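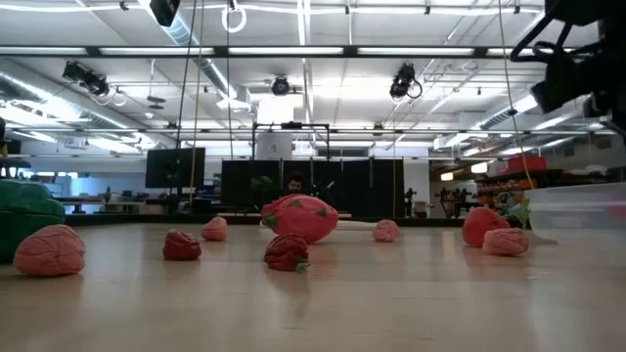
**How does a robot learn a task from a person?**

An operator performs the task through the robot, by hand-guiding the arm or by remote control, and the joint positions and camera views are recorded together. A policy is then trained on the recordings.

## About Esitz

Esitz records demonstrations for teams that train manipulation policies. We work mostly on picking, sorting and placing soft objects, which deform when gripped and rarely come to rest the same way twice.

### Methods

- **Hand guiding.** The operator moves the arm directly with the motors in a compliant mode. Used for short reaches and contact work.
- **Remote control.** The operator drives the arm from a separate station. Used when hands near the objects would block a camera.

A standard task set is 100 demonstrations, of which 40 are recorded from starting layouts the operator has not practiced. Failed attempts are kept and labeled - some clients train on them, others filter them out. Operators change over every 60 minutes.

### People

Enikő Major runs the recording floor and signs off each task definition. Normand Paquette maintains the arms and does calibration. Samah Slaoui handles labeling and the data format. Rhonda Sandhu is the contact for new projects.

### Working with us

Send a written task description and a list of the objects. We return 5 trial demonstrations for review before full recording starts. Changes to the success criteria after that point mean a new task set.

The next intake is in August.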